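Why I watched Sturkordale two times

My sister told me in December that I must watch Sturkordale, and I did not listen to her. I thought it was one more crime series with rain and a tired policeman. Then I got a cold and stayed home, and I watched all of season one in four evenings. After that I started again from the first episode, this time without the subtitles.

The story is simple. A woman called Dierckx comes back to the town of Cekville to sell the house of her father, and she finds that another family is already living in it. They have papers. She also has papers. For six episodes we do not know who is lying, and I changed my opinion many times.

The reason to watch is Moushumi Wijesinghe, who plays the mother of the other family. Before this I knew her only from a small role in a comedy, where she had maybe ten lines. In Sturkordale she speaks very little too, but you look at her all the time. There is a dinner in episode three where everybody is shouting and she only folds a napkin. I stopped the video and told my husband to come and see it.

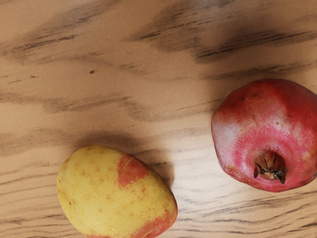
A mango and a pomegranate on the wood.

Not everything is good. The music is too loud in the first two episodes, and the brother from the city disappears from the story without any explanation. I also did not believe the scene at the bank. My husband worked in a bank for years and he was laughing – I had to ask him to be quiet.

It is on Budico, where I pay for a subscription that I use mostly for cooking shows. I looked at the comments under the last episode and there were 219 of them, almost all about the letter. I will not write here what is in the letter. But if you have seen it, please tell me: did she read it before the dinner or after? I think before, and my sister thinks after, and we have discussed this on the phone for a long time.

A second season is planned, but I did not find when it will start. Until then I am looking for the old comedy, because I want to see her ten lines again.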